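The Long Life of a Good Pair of Pants

My grandmother owned one winter coat for most of the years I knew her, and I could tell you more about that coat than about some of my cousins. It had been taken in, let out, relined twice, and given new pockets after the old ones wore through from carrying butterscotch and house keys. When I was small I assumed all clothes went through this sort of thing, the way people get haircuts, and it came as a surprise in college to learn that my roommate threw out a shirt when it lost a button.

I thought about that coat again in August, when I spent several afternoons in the back room of Masard, a mending shop wedged between a bakery and a place that sells vacuum cleaner bags. The shop belongs to Pak-hei Lu, who learned to sew from an uncle and has been fixing other people's clothes for 18 years. He keeps a ledger, a real paper one with a green spine, and last year he wrote 1,208 repairs in it. He let me read a few pages while he threaded a machine. Knees, mostly. Knees and zippers, and then a long run of coat linings once the weather turned.

"People come in embarrassed," he told me, biting off a thread (he owns three pairs of scissors and seems to use none of them). "They put the bag on the counter and they say, I know it's silly, it's only an old pair of pants. And then they tell me where they wore them."

He heard about one pair that had been to every game of a daughter's softball career. Another had been bought for a job interview in 1990-something and had since been demoted to gardening, and the owner wanted them demoted no further. Pak-hei charges 36 dollars to replace a waistband, and he will tell you plainly that you could buy new pants for that. Hardly anyone takes the advice. I watched a man in a bicycle helmet consider it for the length of one breath and then ask when he could pick them up.

I asked what wears out first, expecting to hear about cheap cloth, and got a patient lecture on laundry instead. Hot dryers are hard on elastic. Belts rub. Hems drag on the backs of shoes and fray there long before the front shows a thing. He likes plain cotton twill best of anything because it forgives a needle — you can unpick a seam, press it, and sew it again along the same line, and the cloth closes up over the old holes as if it had never been bothered. Stretch fabrics he takes on with a sigh, and he raises the price a little, and then usually forgets he raised it.

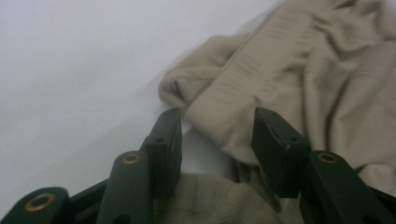

He also has opinions about ironing, which I pass along because they have changed my own habits. Press a thing before you mend it, he says, every time, even if you are in a hurry and even if it's only going to be a patch. A crease sewn into a seam will stay there for the life of the garment. He keeps a spray bottle and a square of old bedsheet beside the iron, and he lays the sheet over anything dark so it won't come up shiny.

On my last afternoon I brought in something of my own, a corduroy jacket with a torn armpit that I had been hiding under a scarf for two winters. Pak-hei turned it inside out, hummed at it, and asked whether I reached for high shelves a lot. I do, as it happens — I'm short and my kitchen is tall. He said he would put in a small gusset so it wouldn't tear again in the same place, and wrote me into the ledger between a choir robe and a set of 8 napkins.

The jacket was ready at five o'clock the following afternoon. I walked home in it by the long way, past the bakery, and got a roll with raisins in it, and when I reached the kitchen I took down the big soup pot from the top shelf without taking the jacket off.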